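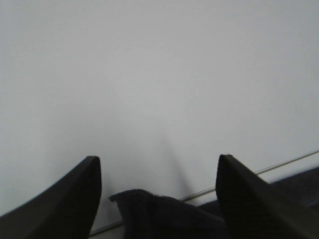 Why Does Cloth Flop?

Drop a spoon on a table and it lands as a spoon. Pick it up, drop it again, and it is still a spoon, though by now someone in the next room will be asking what you are doing.

Now drop a cloth. It lands as a heap. Pick it up and drop it again and you get a different heap. You could do this all afternoon and never get the same heap twice, and I don't recommend it as a hobby, but there is some good science hiding in that heap.

What cloth is made of

Cloth starts as fibres. A fibre is a very thin hair of something. Cotton fibres come from the fluffy part of a cotton plant. Wool fibres come from a sheep, who was not asked. Polyester fibres are made in a factory, from much the same stuff as drinks bottles.

One fibre is no use to anybody. Twist lots of them together, though, and they grip one another and become a thread, or yarn. You can test this with a bit of cotton wool. Pull it gently and it comes apart with no fuss at all. Now twist a pinch of it tightly between your fingers and pull again. It puts up a fight.

Once you have thread, there are two main ways to turn it into cloth.

Weaving: threads go over and under each other, like the strips in a basket. The up-and-down threads are called the warp. The side-to-side threads are called the weft. Tea towels and bed sheets are usually woven.

Knitting: the thread makes loops, and each loop is pulled through another loop. Jumpers and socks are knitted. So are most T-shirts, with loops so tiny you may need a magnifying glass to believe me.

So where does the flop come from?

Think about a plank of wood. If you hold one end, the other end stays up. Wood is stiff, and its fibres are stuck firmly together.

The threads in a cloth are not glued to one another. Each is thin enough to bend very easily, and where two threads cross they can slide and swivel a little. Hold a cloth by one corner and all those bendy threads give in to gravity at once. The rest of the cloth hangs down and looks sorry for itself.

There is a proper word for how a cloth hangs. It is called drape. Silk scarves drape a lot. Thick canvas hardly drapes at all, which is good news if you are inside a tent.

My neighbour Ludivine Guérin makes costumes for plays, and she can tell you how a cloth will hang by scrunching one corner in her fist. She once made a king's cloak out of curtain lining. It looked splendid until he sat down, when it stayed standing up behind him.

The diagonal trick

Find a woven tea towel. Hold two opposite sides and pull. Not much happens.

Now hold two opposite corners and pull. It stretches! The threads haven't got longer. The little squares between them have been squashed into diamonds. Pulling cloth this way is called pulling it on the bias, and dressmakers use it when they want a skirt to swish.

Why are dark cloths so fluffy?

They aren't, really. A dark cloth picks up no more fluff than a pale one made of the same stuff. But most household fluff is light grey, and light grey shows up beautifully on black. White cloths have fluff too. They are just better at keeping quiet about it.

Try it yourself: the ruler test

You will need a ruler, a table, and some bits of cloth that somebody has said you may use. Ask first. "I thought it was an old one" has never worked in our house.

1. Lay a cloth flat near the edge of the table.
2. Slide it slowly over the edge until 20 centimetres are sticking out.
3. Crouch down and look from the side. Does it droop straight down or curve gently?
4. Do the same with a different cloth, and then with a sheet of paper.
5. Fold your first cloth in half and try again.

The folded cloth should be stiffer, as there are now 2 layers to bend. Olumide Nwankwo, who is nine, went on folding his until it would barely bend at all and then told everyone he had invented the plank.

When you have finished, put the cloths back where you found them. Folded, if possible. A heap is also a shape, but grown-ups tend to be fussy about which one they get.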